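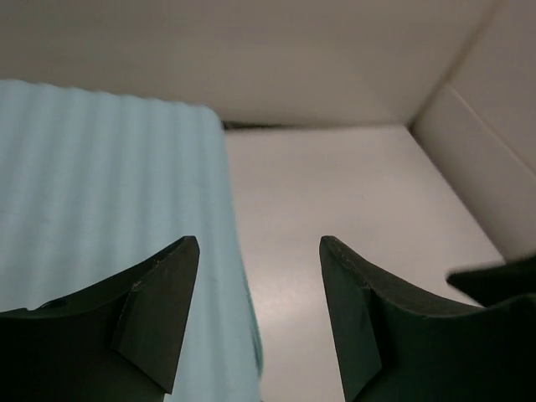
Marisol Flores wanted to know, before I had my coat off, why anyone would drive to Lellcombe to look at shelves. She had come in the same car, so I felt the question could have been raised earlier.

The Bremitz open day is held every October in the old showroom, where 11 rooms are fitted out with things to put other things in. We were handed a map and a pencil. I lost the pencil in Hallways.

Bedrooms came first. The Kurek under-bed drawer rolls well and holds six blankets, though the man showing it – Eliécer Ospina, according to his badge – needed two tries to shut it. Marisol liked the cedar trays. I liked the chair next to them, which was not for sale. 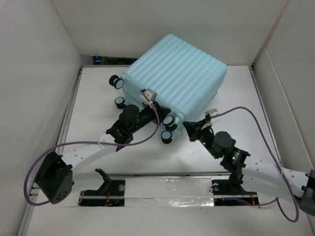

Lunch, and the Attic Room

Soup was five dollars and came with a roll. Upstairs, the Calen loft rack is meant for people who own a loft and can stand up in it. I qualify on neither count, but I took the leaflet.

We left with one shoe rack and a box of hooks. Marisol has asked about next year's date.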